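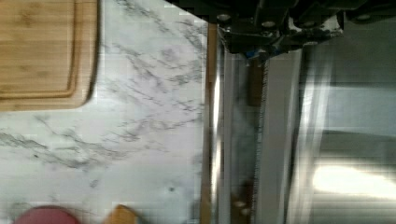 # Chapter 2: Countertops and Cutting Surfaces

## 2.1 Scope of the chapter

A kitchen counter is a support surface. Food is prepared on a second surface placed on top of it, normally a cutting board, and the two are chosen, cleaned, and maintained on different terms. This chapter treats them together because most faults found in one are caused by careless use of the other.

After working through the chapter, the reader should be able to:

- tell a calcite-based stone from a quartz-based one and state which cleaners each will tolerate
- explain the purpose of the juice groove and judge whether a given groove is adequate
- lay out a counter run so that the board, the heating appliances, and the power cords do not interfere with one another
- write a care schedule for a bamboo board

Cabinet construction is covered in Chapter 1. Sinks and drainage are left to Chapter 3.

## 2.2 Marble as a work surface

Marble is a metamorphic rock made up mostly of calcite. The gray veining seen in white marble comes from mineral impurities that were present in the original limestone and were drawn out into streaks under heat and pressure. Veins vary in density across a slab. Where they run close together, the stone may take a polish unevenly.

Two properties govern its use in kitchens. The first is hardness. Calcite rates 3 on the Mohs scale, so a steel knife will mark it, and the stone will in turn dull the knife. The second is its reaction to acid. Lemon juice, vinegar, wine, and tomato all dissolve calcite on contact and leave a dull patch known as an etch. An etch is a loss of material. It is not a stain, and a sealer does not prevent it.

Sealers slow the entry of oil and pigment into the pores of the stone. They are applied to a clean, dry surface, left for the time stated on the container, and wiped off completely. Residue left to harden will show as a haze.

The front edge of a slab needs separate attention. In some kitchens a narrow strip of wood trim runs along the edge, between the stone and whatever stands next to it. The joint behind the strip collects crumbs and liquid. It should be wiped at the end of each work period, with the cloth wrung out first, and checked for gaps whenever the stone is resealed.

> **Note.** The Brurkard test kitchen, used for several of the exercises in this book, keeps a log of every etch mark with its date and cause. Mitra Zarei's summary of the log is discussed in Section 2.6. Readers with access to a stone counter are advised to start a similar record before going further.

## 2.3 The bamboo board

Bamboo is a grass. Boards sold under the name are made by cutting the stem into strips, drying the strips, and gluing them side by side under pressure. The fine parallel lines on the face of a finished board are the strip edges and the fibers within them.

A juice groove is a shallow channel cut a short distance inside the edge of the board. It divides the face into a central field, where the cutting is done, and a narrow border. Its task is to hold liquid released by meat, fruit, or tomatoes until the board can be carried to the sink. On a marble counter the groove also protects the stone, as much of that liquid is acidic.

Three points should be checked on any grooved board:

1. The groove runs unbroken around the whole board.
2. The corners of the groove are rounded. Square inside corners hold food and are hard to scrub.
3. The central field is large enough for the work. A wide groove on a small board leaves too little room for a chef's knife. 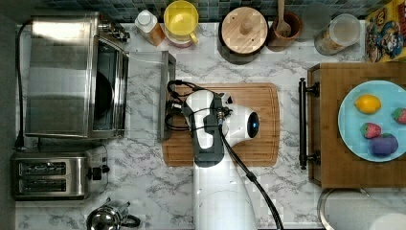 ## 2.4 Placing the board among appliances

The position of the board is settled after the positions of the fixed and heavy items. Toaster ovens and slot toasters give off heat at the top and sides while running, and the maker's stated clearance applies to a wooden or bamboo board as it does to a wall. A kettle adds steam, which over time will raise the grain of bamboo and may open the glue lines.

The usual arrangement puts the heating appliances together on one side of the counter and the board on the other, with open stone in front of the cook. Cords are run behind the appliances or along the outer edge of the counter. No cord should cross the area where a knife is used or where a wet board is lifted.

Callum Guthrie, in the course notes from which this section is adapted, gives the following order of work for a new layout:

| Step | Action |
|------|--------|
| 1 | Set the oven and toaster in place and connect them |
| 2 | Route the cords and confirm that none is trapped |
| 3 | Place the kettle so that its spout faces open space |
| 4 | Place the board and test it for rocking |
| 5 | Mark the clearances on the plan |

A board that rocks in step 4 should be turned over and tested again. If it rocks on both faces, the board is warped or the counter is out of level, and a straightedge will show which.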